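I drove over to Markley in June for the robotics club's open afternoon, mostly because my nephew kept going on about it and I'd run out of excuses. Glad I went! The school is at the far end of Greenberg Road, past the feed store, and you come in through the gym doors. I got lost anyway and ended up in the choir room, where a very nice kid with a trombone case walked me back.

The club has been going for 3 years and it has two rooms now. The first one is all wheels -- little cars following tape on the floor, a ball launcher that was having a bad day, and a long table of cookies (get the oatmeal ones). I stuck around for the launcher because the girl running it had such patience with it. She changed the same belt twice and never once sighed.

The second room is where I spent most of my time. That's the arms room, and the team in there is getting ready for the Nurkedgate tabletop meet. The way the meet works is that you get a walled-in bench, two arms, and a pile of everyday stuff, and the judges hand you a card saying what goes where. You don't see the card until your turn. The team calls their bench Hukard, and I never did find out why.
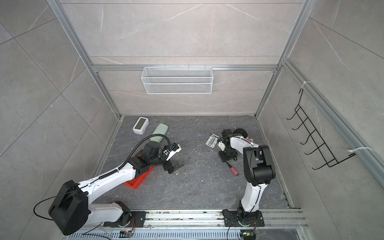

Kanyarat Sriwong told me the hard part is getting the two arms to stay out of each other's way, and that the team spent most of the spring on that before they let themselves try anything fancy. She also said a basket and a row of hooks sound easy until you have to hit them from three different starting spots.

I could believe it. Small things like a screwdriver are the worst, apparently, since a bit of a tilt in the grip at the start turns into a big miss at the other end. They keep a log of every practice try, good or bad, in a fat green binder, and they were up to 1,914 when I was there. I flipped through some of it. Try 331 just says "why" in pencil.

What I liked is that they let visitors pick the next job out of a coffee can. I drew "red tray, anything," which got a groan from the back of the room -- I guess the choosing is the annoying part. We stood there a good while, longer than I'd planned, and I missed the talk in the gym because of it.

If you want to go, parking is free behind the ball field, and the arms room gets stuffy by 3 in the afternoon, so do that one first. The club is raising money for the bus to Nurkedgate and had $727 in the jar when I left. Bring small bills, they can't make change for a twenty.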